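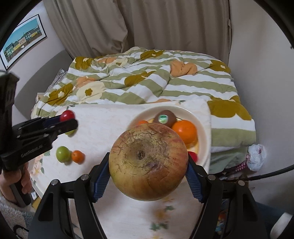
How should mixed fruit be kept once it is in the house? Sort it by how it ripens, keep the fruit that gives off a lot of ethylene away from the fruit that reacts to it, and refrigerate only what is already ripe.

Search this site Enter keywords Go

THE FRUIT ON THE TABLE
A plate of mixed fruit is a storage problem with several answers

By Perla Salinas

The household fruit plate is usually treated as decoration. In storage terms it is a small warehouse with no partitions. An apple, a kiwi, an orange, a mandarin and a few small round fruits can share one tablecloth, and each has its own preferred temperature, its own rate of water loss and its own way of going bad.

Jovita Quintero runs the sorting floor at Zavala, a fruit packing house outside Paltstead that has handled apples since 1846 and citrus for a much shorter time. She divides all incoming fruit into two classes before looking at anything else. Climacteric fruit continues to ripen after picking. Apples, kiwis, tomatoes, pears and bananas are in this class. Non-climacteric fruit stops where it was when it left the plant. Oranges, mandarins, limes, grapes and cherries are in the second class, and no amount of waiting on a windowsill will make them sweeter.

The distinction matters at home for one reason above the others. Climacteric fruit releases ethylene, a gas that speeds ripening in itself and in its neighbors. Apples release a great deal of it. A hard kiwi set beside an apple will soften in days. A kiwi that is already soft should be moved somewhere else.

Reading the skin

Color is a poor guide to an apple. Quintero turns each one over and looks at the blossom end, where the dried remains of the flower sit in a shallow basin called the calyx. A tight, dry calyx is normal. A wet or moldy one is grounds for rejection, as rot can travel from there into the core with little sign on the outside.

Russeting is a different matter. The tan, corky netting found on many apples is a response of the skin to moisture, cold or rubbing while the fruit is young. It does not affect flavor. It does make the skin more open to water loss, so a heavily russeted apple will shrivel sooner than a smooth one in the same drawer. Fine surface cracks have the same effect and shorten storage further if they reach the flesh.

Bruises are graded at Zavala by size and by whether the skin is broken. A small dark mark under sound skin puts an apple in the "eat first" bin. Any break sends it to the press. The same rule works in a kitchen — handle the marked fruit on the day it is noticed and put the sound ones away.

"People keep the best apple for last and eat the bruised one when it has spread," Quintero says. "I do it at home too."

Three places, no bowl

The packing house keeps its apple rooms just above freezing, at high humidity. A domestic refrigerator drawer does a fair job of the same work. Apples go in a bag with a few small holes, separate from leafy vegetables, which yellow in ethylene. Zavala's own trial of its Plultier variety, begun in January with 80 apples, compared drawer storage with an open bowl at room temperature. After 12 days, 63 of the apples had been kept cold and were still firm; the remaining 17, all from the bowl, had gone mealy.

Citrus tolerates a cool room for a week and a refrigerator for longer. Mandarins have thin, loose skins and dry out before oranges do. They should be kept in a single layer where space allows, and checked underneath, where mold usually starts.

Tomatoes belong at room temperature until fully colored. Green ones ripen well in a paper bag with an apple. Limes, easily mistaken for green tomatoes at a glance, gain nothing from that treatment and slowly turn yellow.

The table itself should be reserved for fruit meant for the next two days. A plate with a raised rim stops round fruit from rolling but also holds moisture under the bottom layer — lift the orange now and then and look at what is beneath it. Wash fruit just before eating. Stickers can stay on until then.

Zavala sells a vented drawer liner, the Skerno, at its farm counter. A folded dish towel changed weekly does most of the same job.

Contact the magazine | Copyright, all rights reserved | Back to top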